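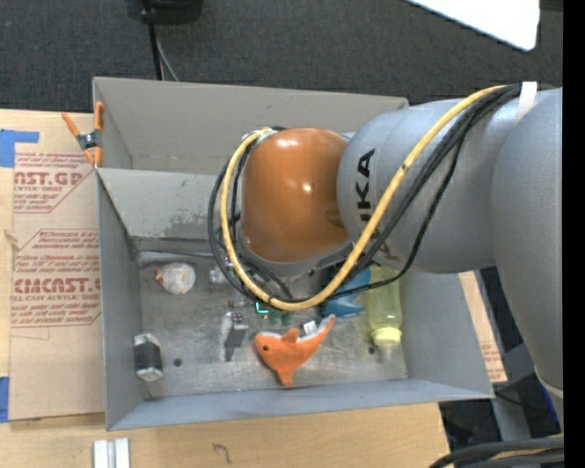 Bin picking, part 6: cable slack

Print | E-mail this post

The last wrist fault was a cable problem. With joint six past 148 degrees, the yellow line pulled tight and the gripper stopped responding until I backed the arm off. I rerouted it on Sunday with a longer loop over the orange housing and put white tape around the bundle where it meets the arm. Tape is temporary. Idris Wynne has a printed clip from his Domier build that should fit the same link.

After rerouting I ran 30 picks at low speed. The gripper closed on something in 21 of them. The remaining misses fall into two groups:

- Objects against the side wall. The bottle is the worst case, lying along the slope where the fingers touch metal first.
- Plush. The dolphins compress, so the depth estimate sits around 6 mm too high and the fingers close on fabric.

The divider stays in for now — it shortens the search area, and the spring clamp on the rim can stay too. The bin still rests on acrylic-sheet cardboard held with blue painter's tape. I want a fixed plate before I redo the calibration, as any shift of the bin spoils the offsets.

Next is a joint limit in the planner, then the same picks at double speed.

We use cookies to remember your settings. Accept | Decline

© Trolance workshop notes | Contact | Back to top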